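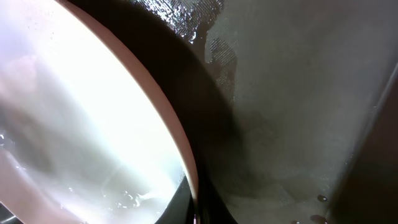 The white one with the pink rim, and drops at the bottom.

Nov 26, 2021

I washed dishes this afternoon, and I want to write about it because I have so little other news. My room in Soncombe is still cold and I was glad to have something to do with my hands.

The dish with the pink rim I like best. I bought it in April at the Brerel shop for 4 dollars, and I was sure it would break on the bus home. When the light is strong the inside becomes so white that I almost cannot look at it. I always want to wash it first, even if it is not very dirty.

After that came the plates. At home we had one big sink and everybody was shouting near it. I prefer the quiet way - a tray for this, a tray for that, and plenty of table between them. 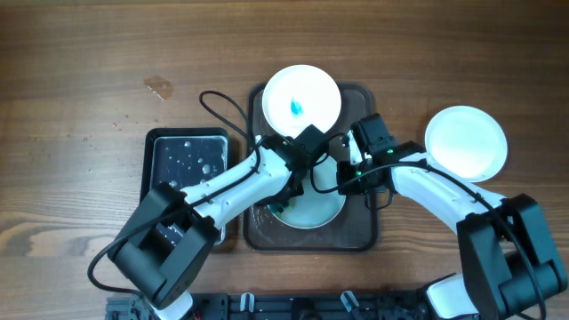
White plates, brown tray, and the black tray with all the water drops.

The small reddish-brown stain on the table is still there. I tried salt, then lemon, then a cream from Sement which cost me 18 dollars. I think I will stop now and let it live with us.

The drops on the silver sheet were pretty and I did not want to wipe them. Tomorrow I must buy new towels and write the letter to Hutsuliak about the heating. Also I need to find my warm socks before night.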